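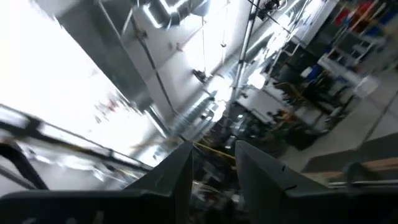
A commenter on the last page in this series wrote that comparing grippers by swapping them mid-task is a waste of time, and that one good pair of fingers tuned properly beats 4 pairs tested badly. Fair enough on the second half. The steps below are meant to keep the test from being done badly.

Comparing two sets of gripper fingers on one arm

What you need: the arm, both sets of fingers, a wrist camera, a scale, and seven objects you handle in your normal work. We ran this with the stock Tomex fingers and the wider Rikach wedges.

Step 1. Mount the first set and close it fully at low speed. Look at the tips in the wrist view. If one finger reaches past the other when closed, loosen both, reseat them and tighten again.

Step 2. Zero the force reading with the gripper open and the arm still. Do this again after every swap. The two sets don't weigh the same, and the controller will carry the old offset into the new test.

Step 3. Set the tool center point. On the Oshima controller it is under Tool, then Offset. Save one profile for each set of fingers and put the finger name in the profile name. We overwrote ours once and lost a morning.

Step 4. Lock the camera exposure. Auto exposure will hunt whenever the wrist swings past a window, and the picks right after that can't be compared with the others. Pick a value that suits the table surface and leave it.

Step 5. Run each object four times from the same start pose. Begin with the light ones and finish with the heaviest, which for us was 500 grams. Write down hold, slip or miss. Don't retry a miss.

Step 6. Swap fingers, load the matching profile, and repeat steps 1, 2 and 5. Leave speed and grip force alone.

Step 7. Check how much of the view each set covers. Wide fingers hold flat parts well but can hide the object in the last bit of the approach – a problem if your software steers from the wrist camera all the way in. If so, raise the camera bracket and redo the calibration before you run the picks again.

The log sheet we use is on the Inevstead downloads page, under Grippers. It has a column for notes. Use it for cable snags too.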